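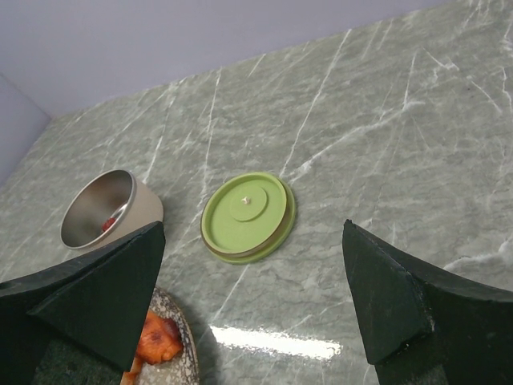

**Inonow: questions we keep getting**
*Sekolora, Munport. Answers by Pravesh Radebe and Vaughn Pennington. Last revised June 29, 2025.*

### What is Inonow?

A way of training two robot arms to share a job without bumping elbows or both waiting politely forever. Each arm runs its own policy. A small extra network looks at what both arms plan to do over the next couple of seconds and decides whether either of them should hold still. That extra network is the contribution. The rest is borrowed, and the paper says from whom.

### What is the task?

Put the toy food in the container, then put the lid on. The left arm does most of the picking and the right arm is responsible for the lid. A toddler can do it, as several visitors have pointed out, and we have asked them to bring the toddler.

### Why toy food?

It keeps. We also wanted pieces of different shapes in similar colors, so the policy can't get by on "grab the orange thing." On most layouts there are several orange things.

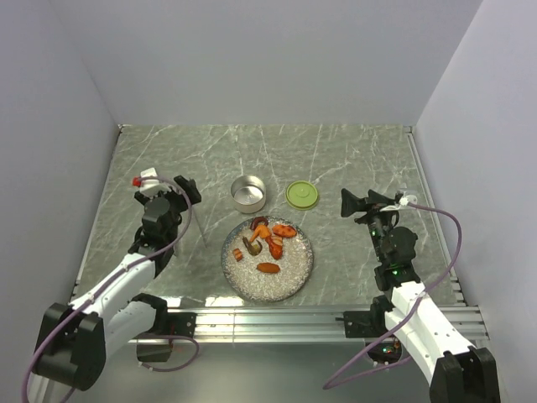 *Both arms raised over the table, with the food on the plate, the tin open behind it and the green lid lying flat.*

### How much data did you collect?

1,349 demonstrations, all teleoperated. Vaughn did more than half of them and would like that on the record. We threw out the ones where the operator stopped partway through and kept the ones that were merely ugly. Ugly recoveries are useful: a policy trained only on clean runs has no idea what to do when a container tips over.

### So what happens when a container tips over?

We start some test layouts with one already on its side. The baseline, Kikuchi, usually reaches for where the opening ought to be. Inonow is better at holding the lid arm back while the other one tries to sort things out. It is not good at standing the container up. That is a grasping problem and we didn't solve it, though we did get a paragraph in the limitations section out of it.

### How much better is it?

Over 34 paired trials, Inonow finished the whole task 12 more times than Kikuchi did. Both methods got the same starting layouts in the same order. Most of the gain comes at the lid stage, where Kikuchi tends to bring the lid in while the other gripper is still over the container. Picking accuracy barely moved – we didn't expect it to, and we would have been suspicious if it had. 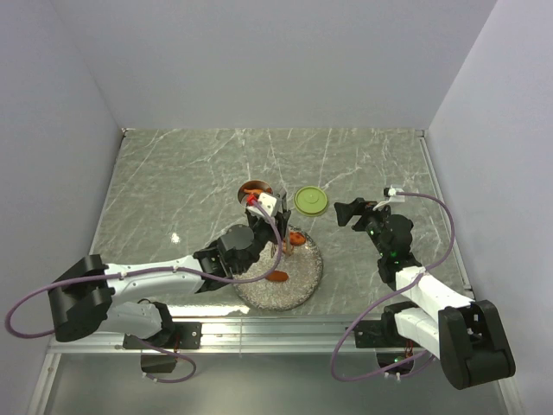 Vol. 4, No. 12

### What do the cameras see?

There is one view over the workspace and one near each gripper. The gripper views matter most in the last bit of a reach, and they are also the ones most bothered by glare off the tabletop. We tried training with the glare masked out. Results got slightly worse, so the glare stayed.

### Did you change the container between runs?

Yes, and the plate too. The marble pattern, the walls and the green lid stayed put. Please don't read our numbers as a claim about kitchens.

### Can one policy control both arms instead?

It can, and with enough data it may well win. With our data it learned a fondness for moving both arms at once, including when one of them had nothing to do. The ablation table has the details, on the last row, where such things live.

### How long does training take?

Roughly four days on the hardware we have. The coordinating network alone trains overnight if you already have the two arm policies.

### Will you release the code?

The training code, yes, once Pravesh has removed the comments. The demonstrations will follow in a separate download.

### My arms both freeze. Is that a bug?

Probably your hold threshold. Lower it a little at a time until one arm moves. If they both move, you went too far.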